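サイト内検索 キーワードを入力 検索

柔らかい物の片づけに学ぶ、つかみ方と置き方の要点
2024年12月15日 文・ナオミ・オンディエキ(リンドグレン生活技術研究室)

当研究室では、家庭内の片づけ作業をロボットに習得させる手法の研究を進めている。本稿では、10月に終了した把持試験の結果のうち、ご家庭の整理にも応用できる事項を紹介する。

試験では、布製品やぬいぐるみなど、形の変わりやすい品を対象とした。人が遠隔操作で行った手本の動作を400件記録し、これを学習させたうえで、配置を変えながら700回の把持を実施した。手本の件数を増やすことよりも、手本の中に置き方の違いを多く含めることのほうが、成績の向上に大きく寄与した。

一、細長い品は中央を持つ
端をつかんだ場合、持ち上げる途中で品が垂れ、隣の物に触れる例が多くみられた。中央付近を短い側から挟むと姿勢が安定する。抱き枕や丸めた毛布を棚に移す際も同様である。

二、品と品の間を指2本分あける
密着した状態では、2点を同時に挟む失敗が生じやすい。間隔を設けた条件では、やり直しの回数が13回から10回に減少した。収納かごの中でも、詰め込みすぎは取り出しにくさの原因となる。

三、布は平らに広げてから扱う
しわの寄った布は輪郭が定まらず、つかむ位置の判断に時間を要する。

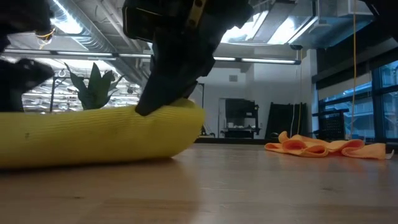

四、押し込む深さを控える
綿の入った品は、上から強く押すと接触した部分がへこみ、指が滑りやすくなる。手本を記録する際には、表面に軽く触れた位置でいったん止め、そこから挟む動作に移るよう操作者に指示した。衣類圧縮袋に入れる前のクッションを整える場合にも、この手順は有効である。

五、作業台の色を考慮する
対象物と台の色が近いと、境界の認識精度が低下した。小物の仕分けには、品と色の異なる敷物の使用を推奨する。

なお、手本の記録手順はチェプコエチ・ムシが担当し、動作データの整理には所内ツール「Skillow」を用いた。濡れた布および重量のある寝具は今回の試験の対象に含まれていない。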